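The Night Ferry to Gadinen

I was eleven the winter my aunt decided we should go to Gadinen for the bells, and I still think it was the best decision any grown-up ever made on my behalf.

You have to understand that we were inland people. Nedero has a canal and a duck pond and that was all the water I knew. So when the coach came over the last hill and there was the harbour, black and enormous and full of lights, I shouted so loudly that the driver braked!

The ferry was called the Kairys. She was old even then, with a funnel painted the red of tinned tomato soup, and she smelled of diesel and frying onions. My aunt had booked us seats in the lounge, the cheap ones that tip back a little and then spring upright the moment you fall asleep. I didn't care. I had a window, a bag of aniseed drops and a whole night with no bedtime in it.

"Seven hours," said my aunt, tucking her coat round her knees. "Try to sleep for some of it."

I slept for none of it. I walked that boat from end to end. I found the stairs that went down to the cars, and the little shop with its shutter half closed, and a door marked CREW that opened on to a cupboard full of mops (I was thrilled all the same). A woman in the café gave me a bread roll because, she said, I had the look of someone on watch. I took that very seriously. I went out on deck with my roll and I watched.
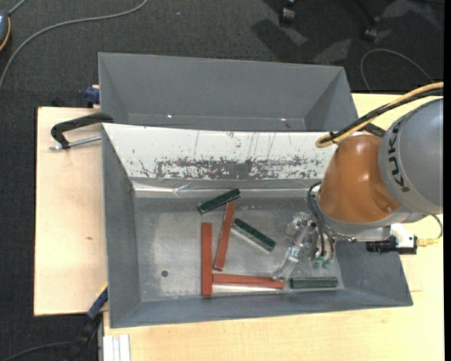 What the Water Did

It began a little after four. The wind dropped, just like that, as if somebody had shut a door on it, and the sea went flat. I had never seen so many stars. They were overhead and they were underneath as well, and the Kairys went sliding along between the two lots with her engine thudding away.

Then I heard the bells.

They ring them in Gadinen every December, on the longest night, from dusk until the sun is properly up. The ringers work in turns and the children are allowed to stay awake. I knew all that from my aunt. I hadn't known that you could hear them from so far out, when there was no land to be seen at all. One low note came first, more in my feet than in my ears. Then a higher one, and another tumbling after it, and soon there was a great jumble of them rolling over the water towards us.

I ran for my aunt. I ran past the café and the mops and the people snoring under their coats, and I pulled her out of her seat by the sleeve. She came without asking why. She hadn't even got her shoes on.

We stood at the rail together, she in her thick green socks. She had been born in Gadinen, in a house behind the fish market, and she had left at nineteen after a row she never told me about. I'd forgotten that. I was too busy pointing.

"That big one's cracked," she said after a while. "Hear it? It buzzes. It was always cracked. My father used to say they'd mend it in the spring."

"Did they?"

"Listen to it!" she said, and she laughed so hard she had to hold on to me.

More people came out. The café woman came with a tray of tea and wouldn't take any money. A man lifted his little girl on to his shoulders, and she joined in with the bells, bong, bong, bong, always slightly late. The sky turned grey and then pink, and there along the bottom of it was a thin dark line with a tower on it.

My aunt went in to find her shoes. She came back with her hair combed and lipstick on, and gave me the last of the aniseed drops to hold, and we went down to stand by the gangway so that we could be first off.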